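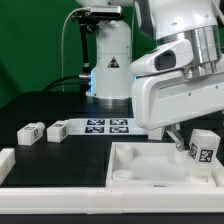
So where do the blocks go when the sorting table is done with them? Into the shallow white tray at the front, one at a time, and then a person carries the tray to the packing shelf.

I asked that on my way in, because I'd walked past the Nastach workshop in Grevthorpe all summer and never once stuck my head through the door. This September they've been keeping it open until 3 in the afternoon for anyone who wants a look, and I finally went.

The table is smaller than I pictured! It has a flat black top and a low white tray with little round posts standing up in it, and the blocks are plain white things with black-and-white squares printed on them. Mwende Mabula, who was showing people around, told me the squares say which block is which and which way it's facing. There's a board with four more of the same squares, two over two, and everything else on the table gets measured from that. If you bump the board you have to start the morning over, and apparently Kidus Sisay has done it twice (he was standing right there and didn't argue).

The layout is new. The old table was brown, and the blocks got shoved up against the back edge where they were a pain to reach. Robel Wako repainted the top over the summer and moved the tray up front by the rail, and he says the whole job now fits in a space 30 inches deep. He wanted the tray deeper too, but Nanami Kudo talked him out of it – a low wall means you can reach over without catching your sleeve.
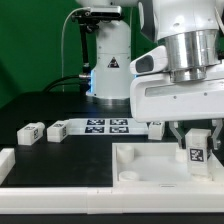 A block upright in the tray at the Nastach workshop, with others lying on the black tabletop to the left.

The workshop has logged 1155 placements since the new layout went in, and they keep the tally on a sheet of paper by the door. I like that they do it on paper. Mwende said 29 of those had to be redone, mostly in the first week, when the tray kept creeping a little to the left. They've since pinned it down, and she tugged on it to show me. It didn't budge.

I did ask what the posts in the tray are for, and got two answers. Robel says they keep the blocks from sliding into the corner. Nanami says they're left over from the Skusitz job and it's too much trouble to take them out. Maybe it's both.

Next up is a second tray, the same size, for the blocks that come in with smudged squares. Right now those go in a coffee can. Aitana Pacheco has the drawings and is hoping to have it on the table before the open afternoons wrap up at the end of the month. The door is on the alley side, past the bike rack, and you don't need to sign up. Bring a sweater – it's chilly in there, even with the sun out.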